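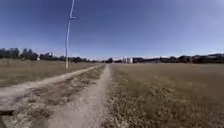

Section 3: Setting Up Your Guest List

Womora keeps your guests, their plus-ones and their opinions about chicken in one place. Set up the list before you touch the seating chart. The chart will let you go first, and you will regret it.

1. Open Guests and choose New List. Name it something both families can read without comment.

2. Add guests one at a time, or paste them from a spreadsheet. Each pasted row needs a first name, a last name and a household.

3. Put people who share an envelope in the same household. Couples who are currently not speaking still count as one envelope.

4. Set the plus-one switch for each guest. It starts in the Off position. Your cousin will ask you to change it.

5. Enter your venue's limit under Capacity. If you type 70, guest 71 turns red and stays red until somebody is cut.

6. Choose a reply deadline. We suggest 30 days before the wedding — your caterer would like it sooner, and your uncle will miss it either way.

7. Press Save, then Send Test, and read the invitation on your own phone.

Note: Accents and other marks are kept exactly as typed, so Hòa Mạc will not arrive to find a stranger's name on the place card. Check the spelling in step 2 anyway.

Note: Children under 2 do not count toward Capacity. They can still be given a meal, which they will throw.

Caution: Send All cannot be undone. There is no recall button. Make sure the B list is stored as a separate list before you press it.

Caution: Deleting a household also deletes its gift record and any thank-you notes you have drafted. To remove one person, open the household and choose Remove Guest.

When the list is saved, go on to Section 4, Tables and Seating.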